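Bunte Teller: alles gleich oder wild gemischt?

Forum > Küche & Haushalt > Geschirr

flekby64
Hallo zusammen, kurz vorm Umzug, deshalb schnell: das alte Service kommt weg, Teller sollen bunt werden. Jeder eine andere Farbe. Mein Mann findet das furchtbar ("wie im Kindergarten"). Hat das jemand von euch im Alltag? Sieht man sich satt?

rurnix
Haben wir seit Jahren. Nie wieder weiß. Wichtig nur: gleiche Form. Sonst siehts aus wie Flohmarkt.

Tante_Trurkance
Flohmarkt ist doch schön?? Bei mir passt nix zusammen, hat sich noch kein Gast beschwert. Aber gut, Geschmacksache.

flekby64
Form wäre gleich, alle rund. Mir gehts um die Farben. Hab mal acht nebeneinander gelegt, auf hellem Holz, unser neuer Esstisch wird auch so hell.

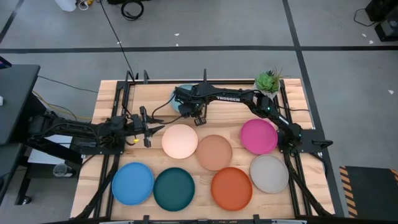 Unsicher bin ich vor allem beim Pink. Das knallt schon sehr neben dem Terrakotta. Orange und das dunkle Petrol zusammen find ich dagegen super, das knallige Blau auch. Hellgrau geht eh immer. Pfirsich, naja, bisschen blass vielleicht? Was würdet ihr rauswerfen?

rurnix
Pink raus. Dafür zweimal Petrol. Fertig.

ferreira989
Nee, Pink auf jeden Fall drin lassen! Ist doch der einzige mit Pepp. Ich würd eher das Hellblau streichen, zwei Blautöne plus Petrol ist mir zu viel von derselben Ecke.

Tante_Trurkance
Gar nichts raus. Wenn schon bunt dann bunt. Und bitte nichts doppelt kaufen, dann streiten die Kinder wenigstens richtig um die Farbe ;-)

flekby64
Haha, streiten tun die jetzt schon. Grau will natürlich keiner.

kuechenmaus3542
Mal ne praktische Frage: Spülmaschine? Hatte mal dunkle Teller, nach einem Jahr voller grauer Striche vom Besteck. Auf den hellen hat man viel weniger gesehen. Essen sieht auf Blau übrigens auch komisch aus, finde ich. Nudeln mit Tomatensoße auf knallblau... nee.

ferreira989
Quatsch, grad Tomatensoße auf Blau sieht toll aus. Und die Striche gehen mit Natronpaste weg, vorher aber an der Unterseite testen.

rurnix
Striche hab ich auch, stört mich null. Sind Teller, kein Museum.

flekby64
Ok danke euch, ihr seid schnell! Stand jetzt: Pink bleibt, Pfirsich wackelt. Umzug ist im September, bis dahin hab ich ihn hoffentlich rumgekriegt. Schüsseln dann passend dazu oder alle weiß?

kuechenmaus3542
Weiß.

Tante_Trurkance
Bunt!!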